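4.2 Student sessions in the Karum workshop

The sorting task was run as part of a one-term project course. Seven students took part, working in pairs or alone, and each had to teach the arm to pick small workshop items off a wooden table.

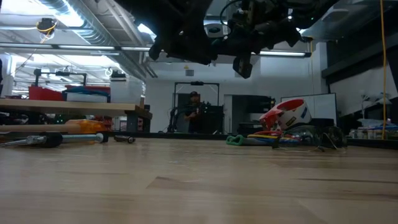 Figure 3. The arm over the table during the course, with tape, a metal rod tool, colored wires and other small parts laid out.

One student, Polishchuk, wrote in the course log that picking was the easy half of the job and that most of the group's time went into deciding what counted as a good grasp. Others made the same point at the May review, and we changed the grading sheet to match: a grasp now counted only if the item stayed held for seven seconds.

Under this rule the students recorded 1,933 attempts. Flat items gave the most trouble. Wires were a close second — the fingers tended to close on one strand and drag the rest along. Clemen, the planner written by an earlier class, handled long thin items better than the default one but was slower to start, and two students went back to the default before the final run.

Attempts stopped by hand were left out of the totals. We kept the logs for them, and they are used again in Section 5.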